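The Candy Sorter

By the end of the second week Vaida Vasiliauskas had started saying good morning to it. She would come down the four steps into the old Vītola bakery, hang her coat on the hook meant for aprons, and say it to both arms at once, the one that reached over from the right and the one that lived on the left rail.

The workshop people had given her the back corner, next to the window that would not close. She had the black frame bolted together in one evening, squared it with a carpenter's triangle, then took it apart and did it again because one rail was off by the width of a fingernail. It was the best evening she'd had in months! She went home with grease on her chin and told her mother all about it over the phone, every bolt.

"And what does it do?" her mother asked.

"It picks up candy."

"You can pick up candy."

"I know, Mama. But wait till you see this."

The motors had come from Sterkard in a box that was mostly paper. There were two shipments, and the second cost her 80 dollars in postage alone, which she wrote on the wall in pencil beside the other numbers. The biggest one was 1,668. That was how many lines were in the program the night it first ran all the way through without stopping to complain. She had underlined it twice.

She called the machine Plultora. It was a word her niece had made up for a planet where it was always somebody's birthday, and Vaida had promised to have the thing ready for the real birthday, on April 18, 2026. Every kid at the table would get to ask for a candy, and the arms would have to go and find it.

So she practiced. She practiced with bottle caps, with wine corks, with a bag of walnuts that rolled everywhere and taught her a lot about friction. Then she bought the good candy, the kind with twisted ends, and found out that twisted ends were a whole new sport. The grippers loved them. They would catch one little wing of foil and lift the entire piece by it, swinging like a lantern, and she would stand there with both hands over her mouth.

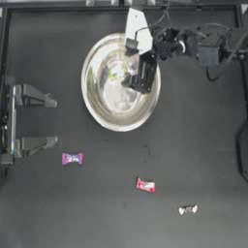
Plultora at work, with three still on the table.

"Slower," she told the right arm. "You've got all day."

Dov from the next bench wandered over with his coffee. He built clocks, or parts of clocks, and he had opinions about cables.

"Yours are going to snag," he said.

"They haven't yet."

"Who gets the purple one?"

"Left arm. It's closer."

"Does it know that?"

Vaida grinned and turned the laptop so he could see. She had written that part on the bus, on the back of a Sodetti catalog, and typed it in standing up – each arm made an offer for each candy, and the shorter reach won. It was such a simple idea and she was so proud of it that she explained it to him twice. He listened both times. Then he put down his coffee and asked if he could type in the next one himself.

"Red," he said, and pressed the key like a man ringing a doorbell.

The left arm turned on its mount. It went out past where she thought it should, came back a little, and settled. The fingers closed. Up came the red candy, wobbling, and across it went to the bowl, and there was a small bright clink of something landing on steel.

"Again," said Dov.

They ran it until the window had gone dark and the radiator was ticking. It missed a few. Once it picked up nothing at all and carried the nothing very carefully to the bowl, and they both cheered anyway. Vaida changed a 90 to an 85, ran it, and changed it back.

Around supper her phone buzzed. It was her niece, who wanted to know if Plultora could do gummy bears.

Vaida looked at the grippers. She looked at Dov.

"How sticky are we talking?" she typed, and went to find her coat, because the store on the corner was open for another ten minutes.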